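分类:户外与应急 > 洞穴活动 > 装备设置指南

第四节 下洞前的通讯线和导向绳设置

前三节讲的是头灯、头盔和个人吊带,那些东西你自己在家就能弄好。这一节不一样,至少要两个人配合,而且我建议你第一次做的时候找块平地先走一遍,别一上来就到洞口去折腾。我自己第一次是在洞口边上边看说明边接线的,天快黑了,手电咬在嘴里,接反了两次,后来干脆收摊回家。所以这一节我写得啰嗦一点,你别嫌烦。

我用的是Tadance的有线电话套件,配Gratent的导向绳。你手上要是别的牌子,接头的样子可能不一样,步骤的先后基本能照搬。无线对讲机在洞里拐两个弯就没声了,这个别抱幻想,老老实实拉线吧。

4.1 开箱清点

1. 把两部话机从防水筒里拿出来,平放在干净的垫布上。
2. 找到线盘,确认盘芯上的锁扣是合上的。锁扣一松,线会自己弹出来,收拾起来能把人气哭。
3. 导向绳单独放一边,绳头用胶带缠好的那一端朝外。
4. 把箭头标、备用电池和记录板放进同一个小袋子。记录板上的铅笔要用绳子拴住,圆珠笔在潮湿的地方不好写。
5. 检查防水筒的密封圈,有沙子就用湿布擦掉,再抹一点点硅脂。

注意:硅脂真的只要一点点。我以前觉得多多益善,结果筒盖滑得拧不开,在洞里戴着手套跟它较劲了半天,队友坐在旁边啃饼干看我表演。

4.2 导向绳做标记

这一步最好提前一天在家里做。我的主绳长100米,标记间隔各个队有各个队的习惯,你进队以后按队里的来,千万别自己发明一套。我下面写的是我们队的做法。

1. 从绳头开始量,每5米缠一圈反光胶带。
2. 到了整十米的地方,改缠两圈,再用防水笔写上距离。
3. 箭头标一律指向出口。是出口,不是前进方向!这一条请你念三遍。
4. 缠完以后戴上手套,闭着眼睛把绳子从手里过一遍,看能不能摸出标记来。摸不出来的地方重新缠。
5. 把绳子按来回折叠的方式装进绳包,不要绕圈。绕圈装的绳子放出来会打拧。

第4步很多人会跳过去,觉得有反光胶带,头灯一照就看见了嘛。可是水一浑,什么光都白搭,你能靠的就是手指头。教我这一套的是Tegan Trevaskis,她带新人的时候会把大家的头灯全关掉,让每个人摸着绳子从走廊这头走到那头。我头一回走了一半就转错方向,还自信满满地往里走,特别丢人,不过从那以后我再也没装反过箭头。
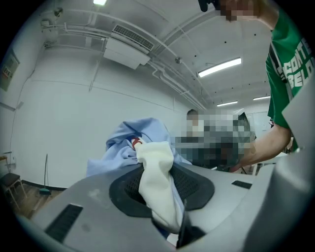
绳子装好以后,绳包外面要写上长度和做标记的日期。我用的是一块白色的布胶带,写完再盖一层透明胶带。绳包多了以后全长一个样,靠记忆分辨迟早要出错。旧胶带撕掉再贴新的,不要一层一层往上叠,叠厚了边角会翘起来,挂在岩壁上一蹭就没了。

4.3 连接话机

1. 线盘放在洞口一侧,找一块高一点、不积水的地方固定住。
2. 把线盘内侧的短线接到洞口话机上。插头有一道凹槽,对准了再推,听到咔哒一声才算到位。
3. 外侧的长线接到洞内话机上,同样要听到那一声。
4. 两边都把电源拨到“待机”。指示灯闪一下然后熄灭是正常的,一直亮着说明接反了,先关机再拔。
5. 洞内话机的人走开几步,按住呼叫键说话。洞口的人要把听到的话原样复述一遍,光说“听到了”不算数。

警告:通电的时候不要拔插头。说明书上这一行字印得特别小,我觉得应该印得跟拳头一样大才对。

复述这件事听起来有点傻,两个大人面对面站着,一个说“水位正常,我在第二个平台”,另一个跟着念一遍。但是线路接触不好的时候常常会丢字,“不要下来”丢了前两个字会变成什么,你自己想想。

4.4 放线

放线的人走在队伍最后,前面的人负责找路,不要回头拽线。

1. 出发前在线盘旁边打一个固定结,让线受力的时候不会直接扯到话机插头。
2. 每到一个拐弯,把线固定在靠墙的一侧,高度大概到膝盖。太高会勾到背包,太低会被踩。
3. 过窄缝之前先停下来通话一次,过完以后再通话一次。
4. 遇到有水的路段,通讯线和导向绳要分开走,一左一右。缠在一起的话,拉哪根都不对。
5. 线盘剩下最后两层的时候必须停住,报告洞口,商量好再决定要不要接第二盘。

注意:固定点不要绑在钟乳石上。一是会弄坏,长成那样要很多很多年;二是它看着结实,里面可能早就裂了。找岩角,或者用岩塞。

放线的速度我一直掌握不好。走快了线会绷紧,走慢了后面堆成一团,我现在的办法是左手捏着线,感觉到有一点点阻力就松一把。你多练几次手上就有数了,这个真没法用文字讲清楚,我试过,写了大半页自己都看不懂,全删了。

4.5 约定通话时间

我们队固定每40分钟通话一次,由洞内的人主动呼叫。洞口的人要在记录板上写下时间、位置、人数和水位,一项都不能空着。

1. 进洞之前两边对表。手机时间也行,但是两边要都看一样的。
2. 洞内呼叫,先报位置,再报人员情况,最后报水位。
3. 洞口复述,然后告诉洞内外面的天气。下雨了要立刻说,别等到下一次通话时间。
4. 过了约定时间还没有呼叫,洞口先主动呼叫三遍,每遍间隔一分钟。
5. 三遍都没有回应,按队里的应急表往下走,不要自己一个人进洞去找。

警告:第5条没有商量的余地。一个人冲进去找人,结果往往是要找的人又多了一个。

说到天气,我得多讲两句。洞里的水涨起来跟你头顶上有没有下雨关系不大,跟上游有没有下雨关系很大。Drustanen那条洞我去过好几回,九月去的那次洞口晒得睁不开眼,里面的水却已经没过了平时的记号。守洞口的Akosua Bonsu提前查了上游的雨量,一通电话叫我们往回走,我当时还有点不情愿呢,好不容易爬到那儿!回到平台一看,来的时候踩着的那块石头已经找不着了。从此以后她说撤我就撤,一句废话没有。

所以洞口那个位置千万别随便找个人顶上,也别当成“体力不好的人干的活”。守洞口的人要能判断天气,要坐得住,还要敢开口叫停。我守过一次11个人的队,一整天下来比自己进洞还累。

4.6 收线和回家以后的保养

1. 最后一个人出洞、人数核对完之后,才可以开始收线。
2. 收线的时候一个人转盘,一个人用湿布夹着线往里送,顺便把泥擦掉。
3. 摸到外皮有破口,当场缠一圈红胶带做记号,回家再修。
4. 关掉两部话机的电源,取出电池,插口的防尘帽盖好。
5. 导向绳用清水泡洗,不加洗衣粉,挂在阴凉的地方晾干。不要晒太阳,不要用烘干机。
6. 线盘完全干透之前不要盖盖子。

绳子晾干要多久,看你住的地方。我家潮,挂在走廊里差不多要三天,家里人走过去都得低头。着急的话可以用风扇吹,别开热风。

破口的修法是这样的:先用酒精棉片擦干净,等它干了,套热缩管,再用打火机或者热风枪慢慢烤。如果里面的铜芯已经露出来或者发绿了,就别修了,直接把那一段剪掉,两头重新接上,剪短了多少记得改线盘上的标签。我用的接头是Kokkinos的,拧紧以后要拉一拉,拉不动再包防水胶带。

4.7 几个常见的毛病

只能听不能说:多半是呼叫键进了泥。关机,用软毛刷刷按键边上那一圈,再按几十下试试。

声音一会儿有一会儿没有:先查插头,再查拐弯处的固定点,线被岩石压住的情况挺多的。

指示灯完全不亮:电池装反了。别笑,我每年都要装反一回。

杂音很大:看看通讯线是不是和别的电线并排走了,景区改造过的洞里常有照明线,离远一点就好。

箭头标掉了:不要凭印象补。走到上一个还在的标记,确认了出口方向,再往回补。两个人都同意了才夹上去。

绳包拉链卡住的问题我也碰到过,蜡烛头在拉链齿上蹭几下就顺了。换季不用的时候,话机和电池分开存放,线盘立着放,导向绳从绳包里倒出来松松地堆在箱子里,隔一阵子翻一翻。下一次用之前,从4.1重新走一遍,包括闭着眼睛摸绳子那一步。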